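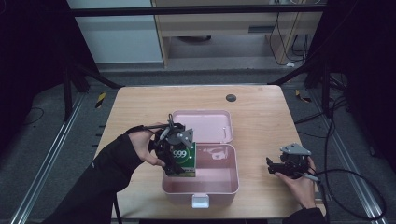
Visit report: Troststead open lab, 15 May 2019

3 min read

We use cookies to improve this site. Accept / Settings

Troststead opened its data room to outside visitors for one afternoon. The room records manipulation examples for Wikano, a learning system that is meant to pack small goods into boxes. No arm is used at this stage. An operator works with a gripper in each hand, and the recordings are later converted into motion targets.

The current task is placing a carton in a lidded plastic box. One example runs from first reach to release and lasts roughly 11 seconds. A block is 100 examples, after which start positions are changed. Failed grasps are kept and tagged separately. The task sheet dates from February and has been revised 6 times, mostly to the wording on where the hands must start. 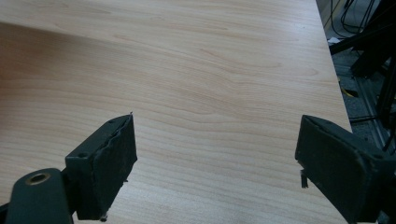
Gripper open over the table, pads facing each other.

Pad wear was the main technical subject. The lining frays at the top rim, which changes the contact patch and therefore the grasps being recorded. Troststead logs pad condition at the start of each block but has no replacement threshold yet. Lacroix, working on the same problem with stiffer linings, reports fewer changes and more slipped cartons.

Tool views are stored next to the head view and aligned by timestamp. Blocks with a clock offset are dropped whole. Of the last 44 blocks, two were lost this way. 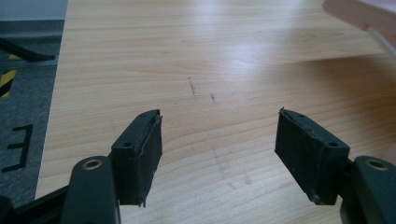
Standum disagreed with dropping whole blocks, saying that an offset can be estimated afterward from the moment the jaws close, and that the discarded data would be worth the extra work. The room had not tried it.

The slides are to be sent to everyone who signed in.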